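The Dolphin on Cordier Street

My aunt left me her apartment in June, and with it, apparently, the fountain outside. Not legally. But everybody on Cordier Street treated it as hers, so by the second morning people were knocking to tell me the dolphin had stopped spitting.

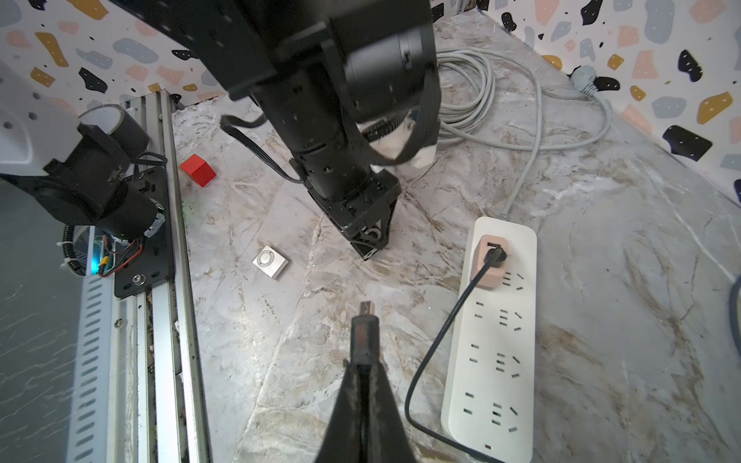

I should say I knew nothing about fountains. I'd come to Inby for two weeks to sort out her dishes and sell the place. I had a suitcase and a bad back.

"You have to hit it," said the woman from the bakery. "Behind the left fin. Your aunt used a shoe."

So I went down there at six in the morning in my bathrobe and hit a stone dolphin with a loafer. Nothing. A man walking a greyhound wished me luck.

That afternoon I found her notebook in the bread box. She'd written down everything about that fountain – who paid for it (a salt merchant with a guilty conscience), why the dolphin has eyebrows (the carver, Florian Tessier, had never seen one and worked from a letter), and which mayor tried to move it up to Jesley Square and got soaked at his own speech. There were 200 pages of this! On the last one she'd written, in pencil, "Valve is under the step. Turn it back after the street sweeper. The shoe is only for show."

I read that line over a few times, sitting on the kitchen floor with crumbs on my knees.

The next morning I was out by five-thirty. The sweeper rattled past, I lifted the loose step, and I felt around in the dark until something cold and stiff gave a quarter turn. Then I put the step back and waited on the rim until the bakery lights came on and I could see faces in the window.

I took off my loafer and gave him a good one behind the left fin.

He coughed twice and spat all down my sleeve. The woman from the bakery came out clapping, flour up to her elbows, and asked me what time I'd be down tomorrow.

I said six.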